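Pinza manual Isah y método Clirnine, por Tomotel

Ficha de producto · Actualizada el 23 de noviembre de 2025

¡Hola! Llevo desde octubre con la Isah en la mano casi a diario y ya me tocaba escribir la ficha en condiciones (la anterior daba un poco de pena). La Isah es la pinza con la que grabamos las demostraciones para Clirnine, nuestro método de aprendizaje por imitación: una persona hace la tarea, la cámara lo ve todo desde la propia pinza y la política aprende de esas grabaciones, sin teleoperar ningún brazo.

La tarea de referencia es la del horno de sobremesa, con la comida en bandeja o en plato. Parece una tontería, pero a mí me tuvo semanas entretenida.

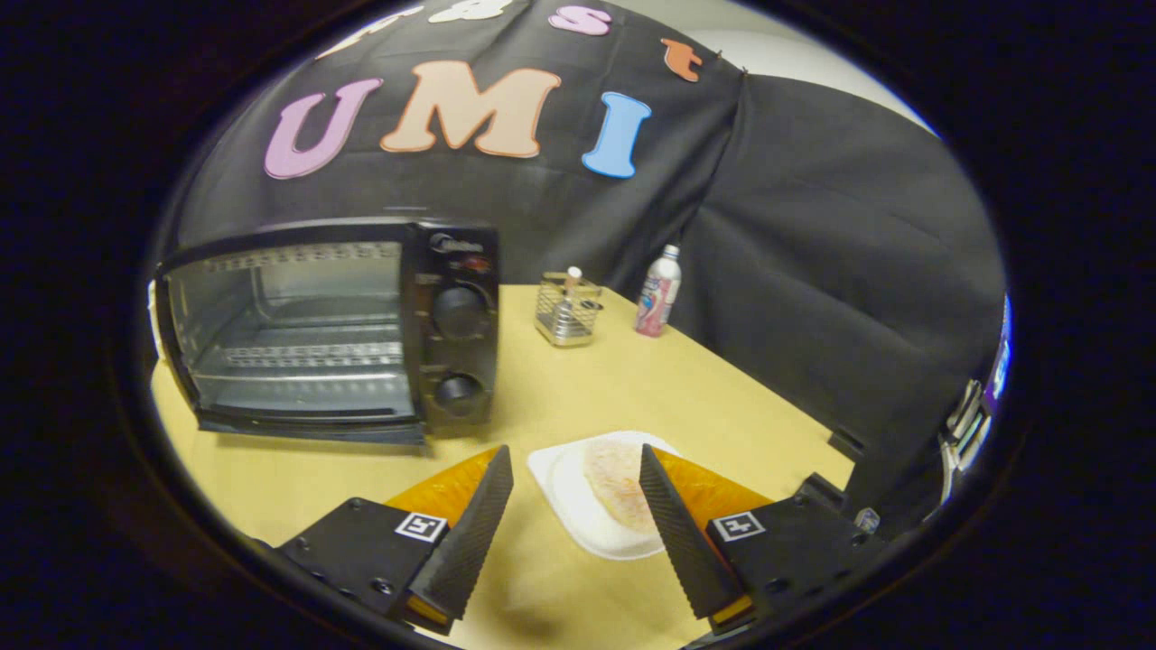
Aproximación a la bandeja con el pan plano, dedos abiertos.

Los dedos son negros, en cuña y con la cara interior estriada, y detrás llevan las piezas naranjas translúcidas. Cada lado tiene su marcador cuadrado, y de ahí sacamos la apertura de la pinza en cada fotograma. Si tapas uno con el pulgar (me ha pasado, y más de una vez), ese episodio va a la basura.

¿Y los resultados? Grabamos 600 demostraciones y entrenamos dos versiones con los mismos datos. La que solo recibe imagen completó 52 de cada 100 intentos; Clirnine, que además usa la apertura de los dedos, llegó a 58. No es un salto enorme, ya lo sé, pero a mí me hizo muchísima ilusión, y donde más se nota es en el agarre dentro del horno, que era nuestra pesadilla.
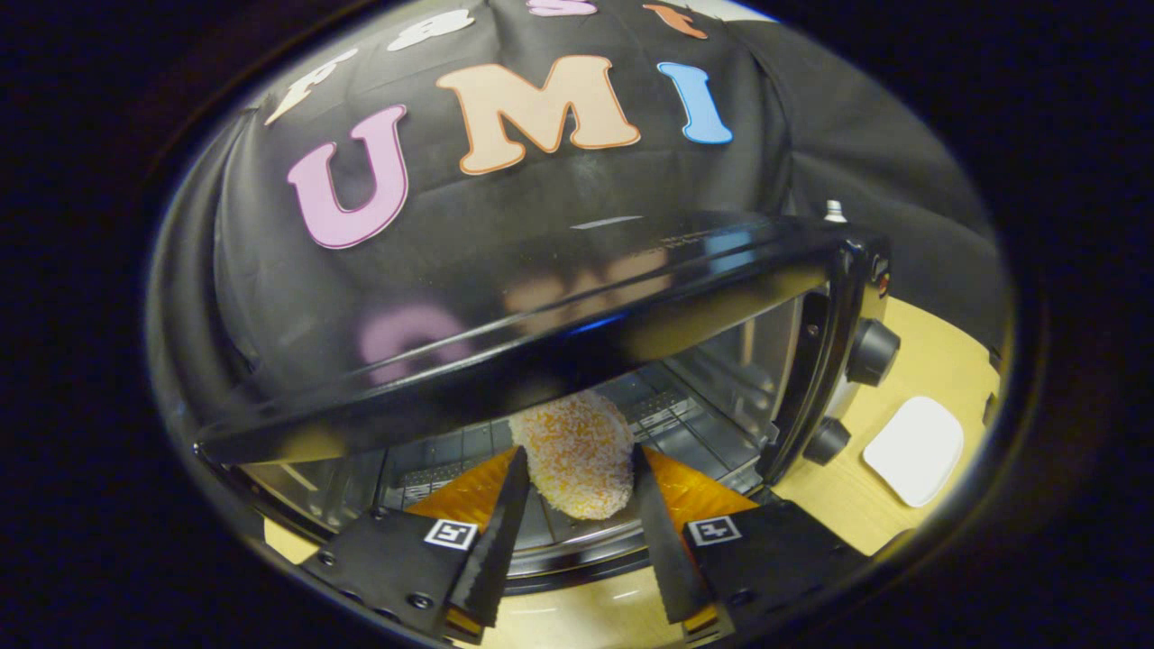 Los dedos a ambos lados de una pieza empanada, con la puerta del horno abierta.

Ahí dentro hay poco sitio para maniobrar y el cristal de la puerta mete reflejos de todo tipo. Mi consejo: graba también entradas feas, un poco torcidas, que luego corriges sobre la marcha. Cuando yo solo grababa entradas perfectas, la política se quedaba atascada en cuanto se desviaba 2 centímetros.

Con los alimentos rebozados o cubiertos de coco hay que ir con más calma, apretando poco a poco.

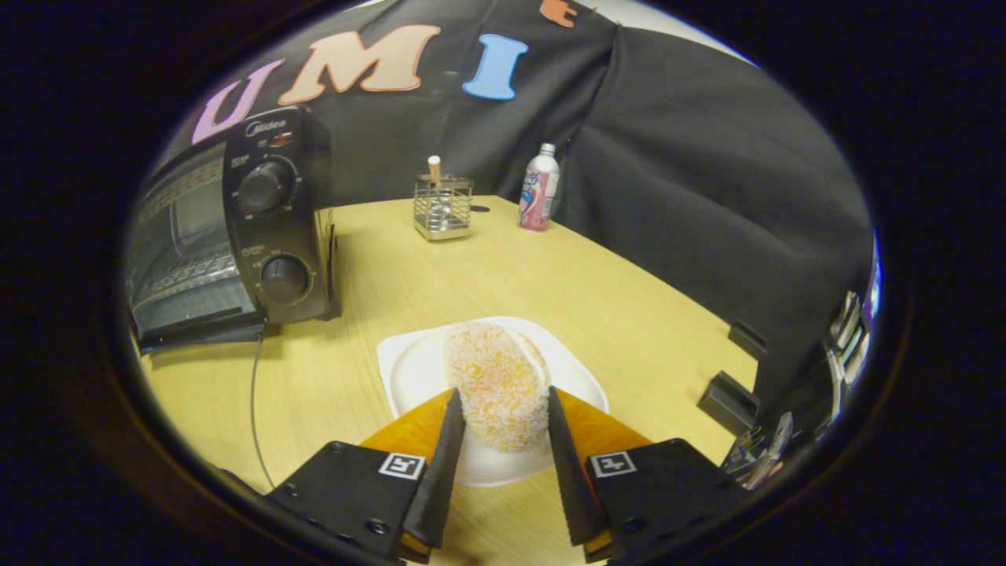 También conviene limpiar las estrías con un cepillo suave al acabar cada tanda, que las migas se meten por todas partes y luego el agarre cambia de un día para otro. Yo lo dejaba para el final de la jornada y así me fue.

Qué incluye: la pinza Isah montada, un juego de dedos de repuesto, los marcadores impresos y acceso a Atico, el programa con el que revisamos y recortamos los episodios. La cámara se pide aparte.

Si quieres las grabaciones del horno para comparar con tu propio método, escríbenos desde el formulario de Tomotel y te paso el enlace de descarga.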